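3 min read

Right, a thread about packing one bag for four nights away, because I have finally cracked it and my sister is sick of hearing about it.

1/ Started with everything on the bed. Big mistake. You can't see what you've got on a patterned duvet and I packed the same phone charger twice in my head. Moved the lot to the white table and it was so much easier!

2/ Khanyisile Motaung (a proper packer, she did a month in India out of one holdall) told me shoes first, always, heels to the outside. I used to put them in last and then sit on the bag.

3/ Socks go in the shoes. Yes, everyone knows this. I didn't.

4/ Anything that might leak goes in a freezer bag and then in ANOTHER freezer bag. I lost a good cardigan to conditioner on the Flengate coach in March and I'm still not over it.

5/ One jumper. Not the second jumper "in case". Wear the bulky one on the train, roast gently, take it off at Haugland.

6/ The bag itself: I gave up on the wheelie case and went back to the olive green one. Soft sides, so it squashes into the luggage rack, and there's a strap to grab when you're running for platform 17 (again).
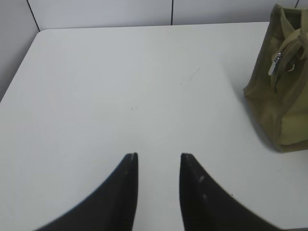

7/ Book, glasses, tickets and snacks go in right at the top, so I'm not unpacking my pants in front of a full carriage to find a cereal bar.

8/ Leave a bit of room for the way home. Reshma always sends me off with jam, and there's no arguing with her.

9/ Then zip it up and walk away. If you reopen it at 11pm you will add a third pair of trousers.

Tell me what you always forget. Mine's a toothbrush, every single time.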